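The Banner That Followed Me to Pakthorpe

In February I bought a kettle. I mention it only to explain why, for the next 44 days, every website I opened was convinced that what I wanted most in the world was a kettle.

It followed me to the weather forecast. It followed me to a long, sad article about eels. On the train to Pakthorpe it turned up 6 times between stations, at one point beside a better price than the one I had paid, which felt personal.

Sunee Chuensuk has spent most of her working life buying and selling the bits of screen where such things appear, and she was not surprised. "The system knows you looked," she told me over lunch. "It doesn't always know you've bought. The shop is supposed to pass that along. Often the shop has other things on."

She works at Amden, a small agency above a shoe repairer's, and her clients mostly sell things for the home. Her job used to involve ringing people up. Now a page loads, an auction is held for the empty rectangle at the top of it, bids come in from firms nobody has heard of, and the winner's advert is in place before the reader has found their glasses. Then the reader scrolls past it.

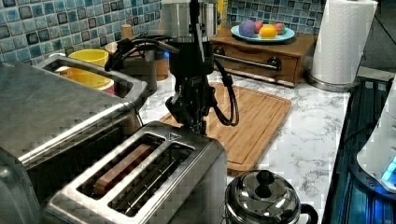
The money takes a scenic route. Chaiwat Nuchit, who runs a walking magazine called Vonda with his cousin, once tried to trace what became of a pound spent on advertising in its pages. He gave up when he reached the fourth company with an office address and no telephone. By his reckoning 35 pence of it got to him. "I don't mind people taking a cut," he said. "I'd just like to be introduced."

Last spring he threw the whole apparatus out and went back to selling space by hand. The first taker was Ķēniņš, a maker of boots, whose advert has sat in the same corner ever since and looks exactly the same to everybody. Readers have written in to say they like it. One asked for it as a poster.

Sombat Kaewkla, Amden's data man, thinks this is all very charming and wouldn't last a week at any size. He showed me a chart in which one campaign had been split into 66 audiences, among them "lapsed bakers" and "garden, ambitious". I asked which I was in. He typed for a bit.

"Kettles," he said.

I have since cleared my cookies, on the advice of everyone I spoke to for this piece, and for one blissful afternoon the internet had no idea who I was. It offered me a stairlift, a degree in accounting and a cruise.

Then I needed a new washing-up bowl.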